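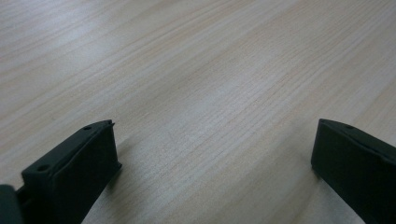
The tabletop, pale with fine grain

Faded area on a light wood table - oil or leave it?

Posted by Bendik Eide

I bought this table secondhand in December and don't know what the finish is. The grain looks grayish toward one side and warmer on the other. The seller said it was a Skemell, but there's no label. Can I put oil on it, or do I have to sand first?

jukeck12
Find out if it's solid wood or veneer before you sand. Look at the underside and the edges. If the grain on top doesn't carry over the edge, it's probably veneer and I'd leave the sander alone. Solid wood can take 300 grit by hand, with the grain. Try the oil underneath first and give it 12 hours.

Malhotra
could just be the light from a window. move the table and look again

carol_p
Wipe it with a damp cloth. If the gray spot darkens like the rest, the finish is worn and oil will help. If water beads up, it's sealed and oil will only sit there and get sticky - I did that to a desk once and it took six days to clean off.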